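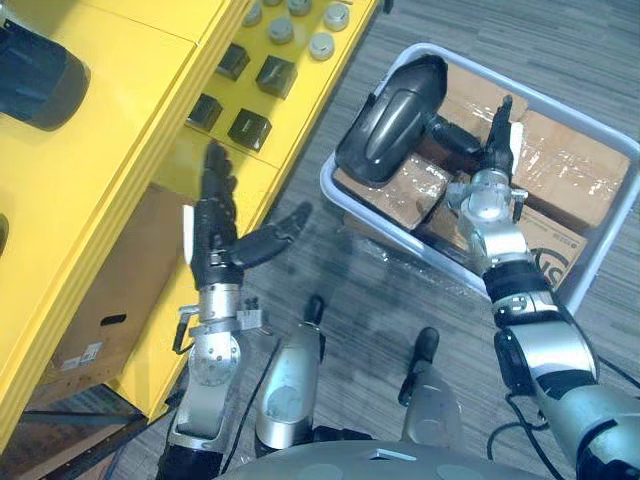 I bought the Lidura shelving unit in July, after a good month of dithering, and I have lived with it long enough now to say something useful. It is yellow. I mention this first because my sister asked whether the colour on the website was exaggerated, and I'm afraid (or delighted) to say it isn't. It is a proper, cheerful egg-yolk yellow, and glossy with it, so if your workroom gets strong afternoon light you will notice the shine from the doorway.

I was looking for somewhere to lay out small parts. I put together little household repair kits to sell, and for years the bits had lived in biscuit tins, so that every order began with tipping things out and fishing about for the right one. Natalia Cisneros, who I share the workroom with, had been very patient about the noise. What I wanted was a flat, open surface at a sensible height where I could put the round grey pieces in one patch and the black square ones in another, and simply see what I had.

For that the Lidura has been lovely. The edges are smooth, so you don't catch your sleeve when leaning across, and dark pieces show up beautifully against the yellow – my eyes aren't what they were, and I do find I pick up the right thing more often. It took me 19 minutes to put together on a Saturday morning, with the radio on and a pot of tea going cold, and I never had to ask for help.

Now for the grumbles, of which there are two. The shelves have no lip, so anything small and round can wander off if you give the unit a knock. And the gloss shows every fingerprint. A damp cloth sorts it out, but I am wiping it down far more often than I ever wiped the old pine shelves.
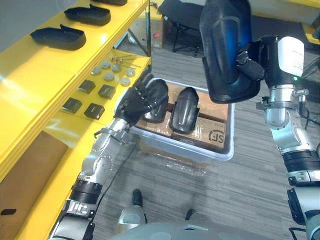

The lower shelf is the one I use most, oddly enough. I had pictured myself working at the top and keeping spares underneath, but it's very handy to have the little pieces low down and a plastic bin on the floor next to them, particularly if you like to work from a stool as I do. Cardboard goes at the bottom, flat or made up, and I've stopped tripping over it.

I did look at the Figueroa first, and it is a handsome thing, but it was 12 centimetres too wide for my wall and the man in the shop couldn't tell me whether a narrower one was coming. Delivery of the Lidura took eight days and the box arrived a bit squashed at one corner, though everything inside was fine.

I'd give it 8 out of 10, and I would buy another if I had the wall for it. Natalia has her eye on one for the hall, but she is holding out for the green.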